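Surveyor's valuation came in under our offer – can we challenge it?

Posted in Buying and Selling, 29 March 2025

skalance17
Hi all, first time buyer here and a bit lost. We had an offer accepted on a two-bed flat in Eskola Court back in November, and the lender's surveyor has now knocked a big chunk off the price. He was in there all of ten minutes according to the agent! The report compares it to a flat over the road with no lift and no parking, so I don't see how that's fair. Can I ask for a second opinion, or am I stuck with it? I've already paid Cuviven 398 pounds for the mortgage valuation and I'm not keen to pay again.

Tromura_Tess
You can appeal, yes – we did it in our last place. Ask your broker for the lender's appeal form and send three sold prices (sold, mind, not asking prices, they'll bin those) for flats as close to yours as you can find. Same block is best. Ours took 17 days and they moved up a bit, though not the whole way. I'd have a word with the agent too, they usually have the sold figures to hand and they want the sale as much as you do.
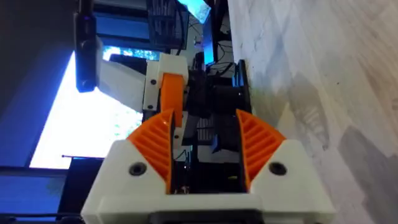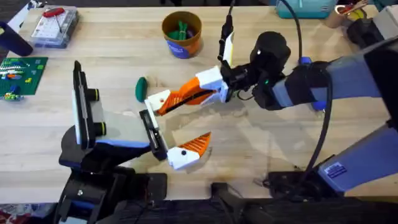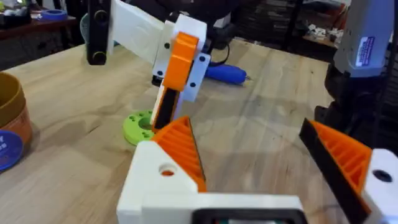
One more thing, check the floor area in the report. Ours had it down as 80 square metres in one place and something quite different in another, and that was the bit they listened to. If the appeal fails, go back to the seller with the report and ask them to meet you part way.

hallway751
Waste of time imo. Surveyors never change their minds. Try a different lender, you might get a different surveyor, but you'll probably pay the fee again so ask first.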